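Products > Handling Cells > Misora Twin-Arm > Demonstration Day

Misora Twin-Arm Handling Cell

The Misora cell pairs two arms over one open table for work with mixed packaging. It was shown running at the Turnorance open day on 2023-05-14. Visitors saw paper-wrapped blocks, cardboard and light wrapping handled at table height.

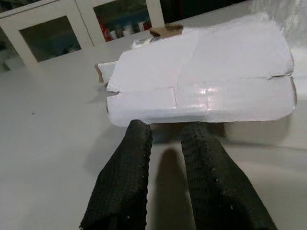

Gripper fingers at the front face of a paper-wrapped block.

The black fingers carry a textured, mesh-like covering. Finger sets are changed with one hex key. Rated payload is 3 kg per arm. Reach is 900 mm. Each arm can be programmed alone or as a pair. 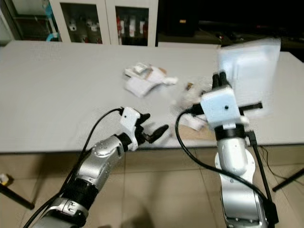
Both arms over the table: left gripper open, right gripper closed on translucent material.

Finger opening speed is set from the pendant. The cell needs a level floor and a single-phase supply. Site demonstrations resume in November; book through Rochelle Iwasaki, Applications.

Contact Turnorance Sales | © 2023 Turnorance | Back to top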